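Vurno hotels bring back printed key cards

17 January 2025

Guests checking in at the Havlíček in Vurno this winter are getting something at the front desk that many hotels have started to drop: a printed key card to keep.

The hotel stopped handing out picture cards three years ago, when it moved most guests to a phone app. Front desk manager Marichka Hrynyshyn said the app worked well enough, but guests kept asking for a card anyway.

"People's phones die, or they're traveling with kids and want a second key," Hrynyshyn said. "And a lot of them used to take the card home. We had guests writing to ask if we could mail them one."

The new cards were made by Multon, a local print shop, in a first run of 300. There are 8 designs in the set, all from photographs taken in the hills above town. Kaiwen Li, who runs the shop, said the designs were picked from 100 pictures sent in by residents and past guests.

Cards from other hotels have also been turning up at the shop. Li asked friends and customers to bring in any they had saved, and he has been looking through them for ideas on color and lettering.

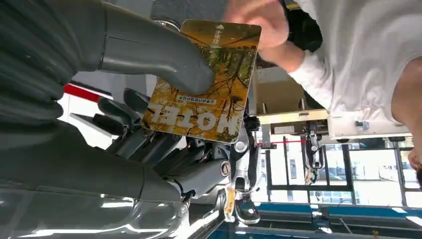 A card with an autumn tree photograph, rounded corners and the word "HOTEL" in large white letters.

Fall scenes are the most common kind in the pile, Li said, followed by beaches and old buildings. He likes the ones where the picture fills the whole card and the type is kept to one side or along the bottom.

"If the letters are big and white, you can put them over almost anything and still read them," he said. "Small type is harder. It gets lost in the leaves."

The Havlíček cards are a little thicker than the old ones and have a matte finish. They are blanked at checkout, so guests who want to keep theirs can do so at no charge. Anyone who would like the full set can buy it at the desk.

Branislav Vávra, owner of the Lidis guesthouse across the square, said he has ordered a smaller batch with a single design, a view of the river in snow. Those are due in February.

Residents who want to lend old cards to the shop can leave them at the Multon counter in an envelope marked with a name and phone number.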